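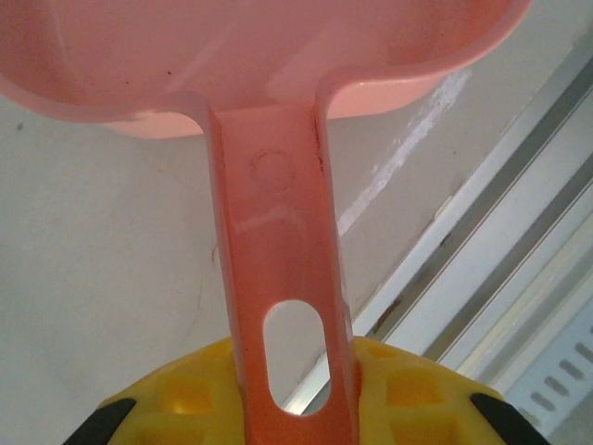 Pelle de dosage en plastique rose, manche plat à bords relevés.

Pelles de dosage alimentaires – série Hafstein
Référence catalogue : série H, manche droit
Distribution : Burnside, département équipement de laboratoire et de cuisine collective

Présentation

La série Hafstein regroupe des pelles à main destinées au prélèvement et au transfert de produits secs : farines, sucres, sels, légumineuses, granulés, poudres à faible densité. Chaque pelle est moulée d'une seule pièce. L'absence d'assemblage entre le godet et le manche supprime les interstices où les poudres grasses ont tendance à s'accumuler.

La gamme comprend 3 gabarits (S, M et L). Les gabarits S et M conviennent au remplissage de bocaux et de sachets. Le gabarit L est prévu pour le travail au sac ou au bac. Les volumes nominaux figurent sur la fiche de cotes fournie avec chaque carton et s'entendent à ras, sans tassement.

Matière et coloris

Polypropylène copolymère teinté dans la masse. La teinte peut varier légèrement d'un lot à l'autre ; cette variation n'affecte ni la tenue mécanique ni l'aptitude au contact alimentaire. Le code couleur est laissé au choix de l'exploitant. L'usage courant consiste à réserver une couleur par famille d'allergènes et à afficher la correspondance au poste de pesée.

Coloris au catalogue : rose, blanc, bleu, vert, gris. Le bleu est le seul coloris tenu en stock permanent dans les trois gabarits. Les autres sont livrés par cartons complets de 13 pièces, sans panachage.

Caractéristiques

Manche : droit, plat, renforcé par deux bords longitudinaux
Godet : arrondi, lèvre épaissie
Température d'emploi : de 0 à 80 °C en continu
Lavage : manuel ou machine, panier supérieur
Stérilisation en autoclave : non admise
Détectabilité au détecteur de métaux : non (voir série Hilitmont)

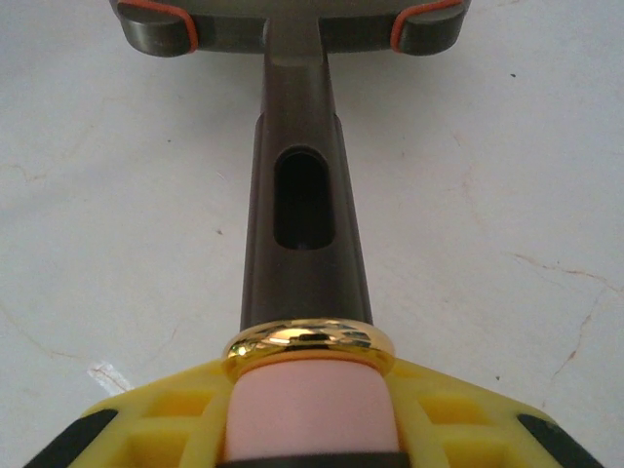 Le choix du gabarit dépend d'abord de la masse volumique du produit. Pour une poudre légère, un godet trop petit multiplie les gestes et augmente l'empoussièrement du poste. Pour un produit dense – sel fin, sucre cristallisé – il est préférable de rester sur le gabarit M, même lorsque la quantité à transférer est importante. Le manche n'est pas dimensionné pour servir de levier dans un produit pris en masse. Casser les mottes au préalable avec un outil adapté.

La pelle ne constitue pas un instrument de mesure. Toute quantité entrant dans une formulation doit être contrôlée à la balance.

Entretien

Laver avant la première utilisation. Éviter les tampons abrasifs : les rayures du godet retiennent les matières colorantes (curcuma, paprika, cacao). Sécher complètement avant rangement, godet vers le bas ou suspendu. Remplacer toute pelle présentant un éclat sur la lèvre ou un blanchiment à la jonction du manche, ce dernier signalant une fatigue de la matière.

Essais

La tenue du manche a été vérifiée à l'atelier de Notuncombe, sous la responsabilité de Preben Thygesen, sur un banc de flexion alternée. Les éprouvettes ont été soumises à 2 000 cycles, puis à 400 cycles supplémentaires après passage au froid. Le rapport d'essai est transmis sur demande écrite.

Conditionnement et commande

Les pelles sont livrées emboîtées, sous film, avec étiquette de lot sur le carton. Indiquer à la commande le gabarit, le coloris et le nombre de cartons. Le marquage au nom du client est possible sur le manche, à chaud uniquement ; prévoir un délai supplémentaire, et dans tous les cas une commande passée avant décembre pour une livraison dans l'année.

Produits associés : bacs à farine Hafstein, supports muraux, pelles détectables Hilitmont.

Fiche mise à jour : juillet 2020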